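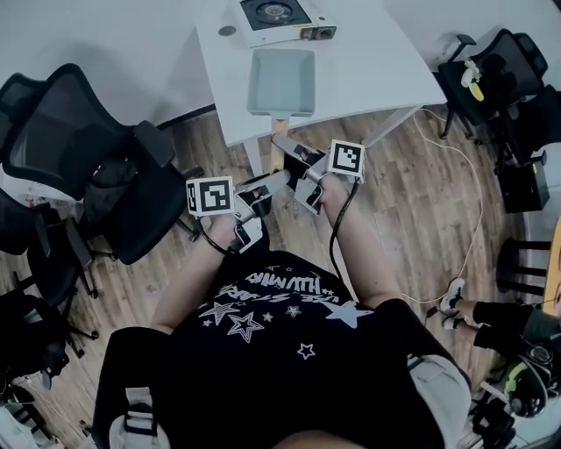 The Slow Business of Drying Lumber

May 25, 2020

A freshly sawn oak board can hold nearly as much water by weight as it holds wood. Before it can become a drawer front or a stair tread, most of that water has to leave, and the rate at which it leaves decides whether the board stays flat, cups, or splits along its length. Drying takes up more calendar time than any other step between the log and the finished piece, and it gets the least attention from the people who buy the result.

Water sits in wood in two places. Free water fills the cell cavities and moves out fairly easily. Bound water is held in the cell walls, and it is the harder part to remove. The point at which the cavities are empty and the walls are still full is called the fiber saturation point, and in most species it falls between 25 and 30 percent moisture content. Above that point a board loses weight but keeps its size. Below it, the walls begin to shrink.

Shrinkage is uneven. A board shrinks most in the direction that follows the growth rings, less across them, and very little along its length. A flat-sawn board therefore tends to cup away from the heart of the tree as it dries. Quarter-sawn boards, cut so that the rings stand close to upright in the end grain, move less across their width and cost more, as the cut wastes more of the log.

The mill at Lidberg dries hardwood in two stages. Boards go first to an open shed, where they are stacked on dry strips of wood called stickers, set in vertical lines so that the weight passes straight down to the foundation. A sticker placed a few inches out of line will put a permanent bend in the board below it. The ends of each board are coated with wax emulsion within hours of sawing. End grain gives up water many times faster than face grain, and uncoated ends check early.

Air drying brings the stock down to the high teens, depending on the season. Stacks built in January sit almost unchanged until spring. The shed's side louvers are closed on hot, windy days, when the surface of thick oak can dry far enough ahead of the core to crack.

The second stage is the kiln. Lidberg runs a dehumidification unit sold by Clillell, a small maker of drying equipment, with a chamber that holds 10 stacks. The schedule for oak starts cool and damp and moves in steps, each one triggered by the moisture content of sample boards. Those samples are cut from the wettest stock in the load, weighed, and returned to pockets in the stack. The wettest board sets the pace for the rest.

The most common serious fault is case hardening. If the outer shell dries too fast, it tries to shrink around a core that is still swollen, and it sets in a stretched state. The core later dries and pulls against the shell. The board looks sound and measures correctly, but when it is ripped on a table saw it can pinch the blade or spring apart. The cure is a conditioning step at the end of the run, in which steam or a fine water spray softens the shell and lets the stress relax. A fork-shaped test piece shows whether it has worked. Prongs that stay straight indicate a relieved board, and prongs that bend inward do not.

Kiln records at Lidberg are kept in Finditz, an inventory program that ties each load to its readings. Load 609, a run of thick white oak, was held back for a second conditioning after its test forks closed.

For most indoor furniture in North America the target is 6 to 8 percent. Wood at that level will not stay there if it is stored badly. A board left in an unheated garage through a humid summer climbs back past 9 percent and keeps going, and a tabletop glued up in that condition will shrink during the first heating season. Stock should be stickered in the shop and left until repeated readings agree. Pin meters need to be corrected for species and temperature, and a reading taken only at the surface says little about the middle of a thick plank.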